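## Clearing the white table, September notes

The worktable with the marble-look top had been collecting packaging again, so I changed the order in which I clear it. Previously I wiped first and sorted later, which moved crumbs and specks from one end to the other and cleaned very little.

The current order is as follows. Cardboard goes first – it takes up the most volume and has to be flattened before it goes in the bin. Shipping labels stay on unless they carry an address. Film and wrappers come next. Small hard items are left until last, as they are easy to sweep up by mistake inside a crumpled bag. I lost a 58 mm spacer from a Kovalchuk shelf kit that way.
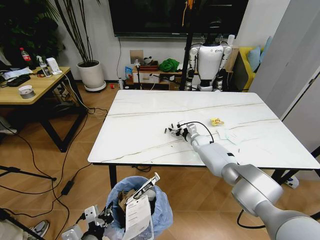 The bin takes a light blue liner. I had been using Nukberg liners, 100 to a roll, and switched to Drirkow in the same size. The Drirkow film is thinner and tears on cardboard corners, so I fold the corners inward now.

Wiping is done dry, then damp. Pale veining hides gray dust well, and a low lamp set at one end of the top shows what the ceiling light misses.

The wooden side table is a separate problem. Tape, spray bottle, keyboard and paper all end up on it, and the cables run down to the floor from there. Mireille Renaud suggested a Mavura cable tray, 970 mm long, clamped under the rear edge. I have measured for it – the legs leave enough clearance – but have not ordered one yet.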